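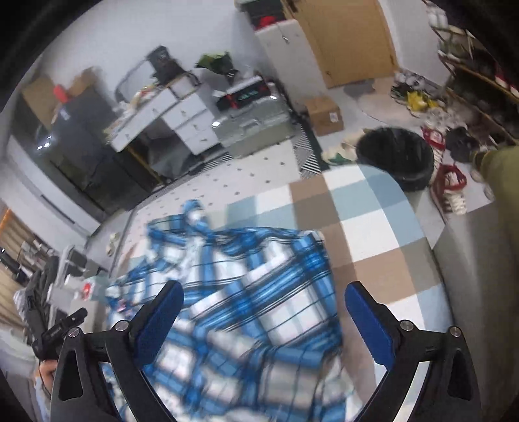 5.3 Failures in Shirt Folding

We logged 101 folding attempts with the Trelham gripper in September. Of these, 18 ended in a fault, and 14 of the 18 were missed closures: the fingers shut beside the fabric or let go of it during the lift. The other four were cable or power faults and are covered in Section 5.4.

Missed closures were most common when the shirt was rumpled and the tool was moving fast. Motion blur made the wrist view hard to use, and the Jultum tracker then placed the edge of the cloth too far from the pads. On patterned bedding the error was worse. A plaid shirt on a checkered sheet gave the tracker many straight lines that did not belong to the garment, and it sometimes followed one of them.

A second problem was grip depth. When the pads took only a thin fold, the fabric slid out as the arm rose. A bunched corner, as in Figure 7, gave the pads more cloth to press on.
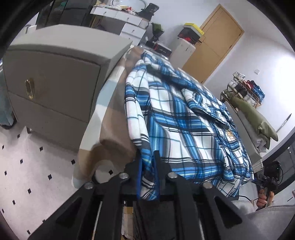 Figure 7. Gripper fingers closed on a bunched lower corner of a plaid shirt.

After Ladan Bagheri reviewed the logs, we lowered the approach speed and added a check on finger gap before each lift. If the gap reads as fully closed, the tool opens and tries again. The check does not catch a grip on the sheet beneath the shirt, and that fault remains open.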